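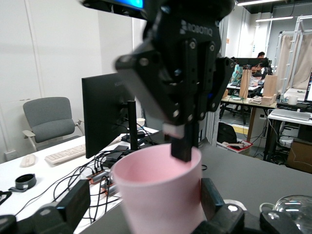
October 26, 2024
Bimanual cup task, rim grasp

Short day. Goal was to find out if the policy trained with both wrist views does better than the one trained on a single wrist view. Same training set for both, 900 demos, from the Tivomer collection. Controller and gripper speed left as they were on the Fatodard branch.

Task as before: one finger goes inside the cup, the other closes from outside, lift, hold, hand over to the second arm, set down. Pink plastic cup only. Start position moved by hand between trials using the taped grid printout, then printout removed.

20 trials per policy.

Single view: most of the failures are at the first grasp. The finger comes down on the rim and pushes the cup over, or both fingers end up outside and it squeezes the wall. When the grasp is good the handover is usually fine.

Both views: 2 failed grasps, and both of those were at the far corner of the grid where we have few demos anyway. The finger tip goes in lower and straighter. My guess is that the second arm's camera gives it the depth of the rim, which the first arm's own camera loses once the finger is over the opening. Have not tested that. Masking the second view for the last part of the approach would be a fair check.

Handover is slower with both views. It hesitates with the second gripper open on either side of the cup and sometimes backs off and comes in again. Checked the logs, inference time is 47 ms per step, so it isn't lag. Looks like the same pause that is in a lot of the Kirkeck demos. Filter those and retrain before changing anything else.

Pads on the finger tips are starting to slide on this plastic. Swap them before the next run and note it in the log.

To do:
- masked view test, same grid
- retrain without the paused demos
- rerun the Jayawardena baseline with the new pads, otherwise the old numbers don't compare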